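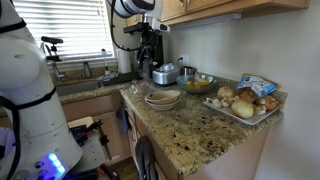 Feb 23, 2025

My neighbor Wajid Bajwa sent me an article last month that said the average household could save 939 dollars a year by planning its meals on one evening a week. He has been doing it since the fall and he is very pleased with himself. I read the article twice and I still don't know where the 939 came from. Saved compared to what? A family that eats out every night? A family that throws half its groceries in the trash?

I tried it anyway, for the whole of January, because I'd rather be annoyed by something I've done than something I've only heard about.

The first problem is that the plan assumes you know on one evening what you'll want to eat five evenings later. I don't. I put down lentil soup and when the day came I wanted eggs on toast, so I had eggs on toast, and the lentils went to the back of the cabinet where the other lentils live. The plan people have an answer for this (they call it a "flex night"), but a flex night is a night without a plan, and I had seven of those a week before I started.

The second problem is the shopping. You're supposed to buy only what is on the list. Fine. But the list had half a cup of sour cream on it, and a sprig of dill, and no store I know sells a sprig of dill. At the Dramside market I paid for a bunch the size of a bouquet and used a pinch.

I kept all my receipts. Groceries for January came to 335 dollars, for one person who also gets fed at her sister's now and then. December was 9 dollars more. So there is my saving, and December had a holiday in it. Multiply by twelve and I'm still a long way from 939.

Annatjie Venter, who taught me to cook years ago when we shared an apartment on Kulholm Street, never planned a meal in her life. She bought whatever was cheap, came home and looked at it for a while. Sometimes it was awful. There was a cabbage and peanut thing that I can still taste. But we ate well on very little, and I don't remember her ever filling out a chart.

Wajid says one month isn't a fair test and that the savings come when you "build the habit." Maybe. I've noticed that with this kind of advice the payoff is always a little further down the road than wherever you happen to be standing. He also says my handwriting on the chart was the problem — he uses a printed one.

I did keep one piece of it. I now look in the cabinet before I go to the store. I own four bags of lentils, and I'm making the soup tonight unless I want eggs.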